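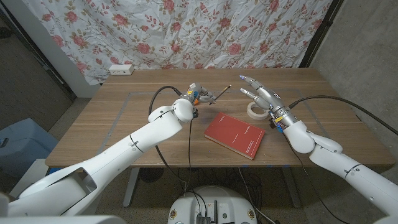

Figure 6.1 Two-arm bench build with unlike hands. The left hand holds a pencil; the right hand is open. Faint blue tape outlines the work area.

Chapter 6
Setting Up the Bench

In Chapters 2 through 5 the arms were treated one at a time. Each was bolted down, powered, homed and moved through its joint limits with nothing in reach. This chapter puts two arms at one table and gives them something to hold. Most of the work is in layout: where the bases go, how the cables run, which part of the table both hands can reach, and how the software learns where that part is. Grasp planning is left to Chapter 7.

The running example is Trevemance, a two-arm build put together over one winter by Souad Hegazy in a shared workshop. The controller code is called Hina and is listed in full in Appendix B. The arms need not match the ones in Figure 6.1. Any pair with six or more joints, a known base frame and a position interface of 100 Hz or better can be used for the exercises.

After working through this chapter, the reader should be able to:

mark a shared work area and measure its corners in both base frames;
route hand cables so that no joint pulls on a connector at full travel;
choose a set of test objects and record their dimensions;
run the reach check in Section 6.5 and interpret its output.

6.1 The shared work area

Two arms mounted side by side have overlapping reach, but the overlap is smaller than it looks. A hand that can touch a point from above may be unable to touch it from the side, and a point near the edge of one arm's reach leaves the elbow almost straight. Near that position small errors in the joint angles turn into large demands on the motors. We therefore define the work area as the part of the tabletop that both hands can reach with the elbow bent by at least 20 degrees.

On Trevemance this area is a rectangle, and its long side measures 94 cm. The outline is laid down in tape directly on the table. Tape has two advantages over a drawn line: it can be moved when the bases are moved, and it leaves the wood clean. Narrow tape is better than wide, as the corner is easier to touch with a probe. Choose one edge of the tape, inner or outer, and use it for every measurement. Mixing the two is the most common source of error in this step.

6.2 Hands that do not match

A home build often ends up with two different hands. Parts are bought at different times, or one hand is kept for fine work and the other for support. The build in Figure 6.1 has a compact gray and silver hand on one arm and a long-fingered silver hand on the other. Nothing in the controller requires the hands to be alike, but three values must be stored for each one separately: the mass, the center of mass, and the offset from the wrist flange to the grasp point.

Mass matters most. If the stored mass is too low, the arm sags when it stops and the fingertips arrive below the target. Weigh the hand with its connectors and the first 400 mm of its cable attached - the arm carries that length as well.

6.3 Cable runs

Cables from the hands may be run along the arm or left in a free loop. A run along the arm is tidier and needs slack at every joint. A free loop is quicker to fit and easier to inspect, but it can sweep across the table and move objects. Both are acceptable for the exercises, provided that the loop is checked at the limits of the wrist joint before power is applied to the fingers.

6.4 Test objects

The objects used in this chapter are a wooden pencil, a hardcover book and a roll of masking tape. All are cheap and easy to replace. The pencil is thin and calls for a precise closing position. The book is flat and wide, and a hand coming from above has no edge to close on until one side is raised. The roll can be held by its outer surface or by a finger placed through the center.

Record the length, width, height and mass of each object in the file objects.txt, one object to a line, in millimeters and grams. Hina reads the file at startup and stops with error 1259 if a field is missing.

Exercise 6.1. Mark a work area on your own table. Measure each corner in both base frames and report the largest disagreement in millimeters.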